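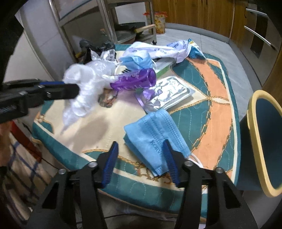

Folded mask against a finger pad, mixed table.

Flinatell is looking for people to help write and test our good practice rules for hand-held grippers. Prenville site, starts July. Paid.

What it is: we have a draft rulebook, 295 lines, written by people who mostly sat at desks. Needs hands-on folks to try it on real household clutter. Masks, thin bags, bottles, foil packs. Soft stuff is where the draft is weakest.

You would:
- work in pairs, one gripper each, same table
- follow the draft rules as written, even the ones you dont like
- mark any rule that is unclear, unsafe or just slows you down
- sit in on the wording review with Liudmyla Dmytriv at the end of each block

Rules already fixed, not up for debate: fingers stay out of the jaws. Tool down before you reach across your partner. Check pads and pivot screws before every block. No medicines, blades or glass on the table. Anything with a name or address on it comes off first.

Still open and we want your opinion: how close two tools can work, when to let go of a bag that snags, how hard to squeeze a folded item, what counts as a drop.

Who: 18 or over, OK standing for a while, decent grip in both hands. Can write a plain sentence. No engineering background needed. If you've done packing, sorting, kitchen or care work please say so, it helps alot. Left-handers very welcome, the draft was tested by three people, all right-handed.

Time: five sessions, two hours each. Mornings or after 5 pm. You need to make all of them.

Send a few lines about yourself and which slot suits to Harish Mudaliar, Flinatell front desk, Prenville. Subject line "gripper rules". No resume needed. Short call with Kam-wah Yau after that, then a safety walk-through before your first block.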